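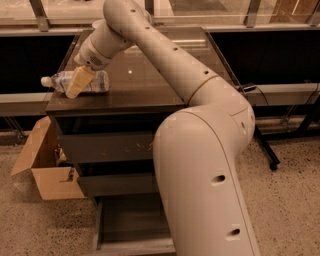 Festival Clodden em junho: vale o passe de 350?

baixo_continuo
Saiu o cartaz. São 14 nomes em 2 dias e metade já tocou no Koller este inverno. Alguém vai mesmo pagar 350 por isto?

Flulby
Eu vou. O palco de eletrónica do ano passado foi o melhor que ouvi por cá.

baixo_continuo
O melhor som ou o melhor cartaz? Do meu lado só se ouvia o bombo.

marta_vinil
Fiquei junto à mesa de mistura e ouvia-se bem. Mas concordo com o preço — e o campismo é pago à parte.

Flulby
O passe inclui as conferências.

baixo_continuo
Quatro conferências, duas delas patrocinadas pela Vunumico. Chamar a isso programa é generoso.

ruido_rosa
Discordo, a de masterização valeu a viagem. Alguém sabe se há bilhete diário?

marta_vinil
No site diz "brevemente". Dizia o mesmo há um mês.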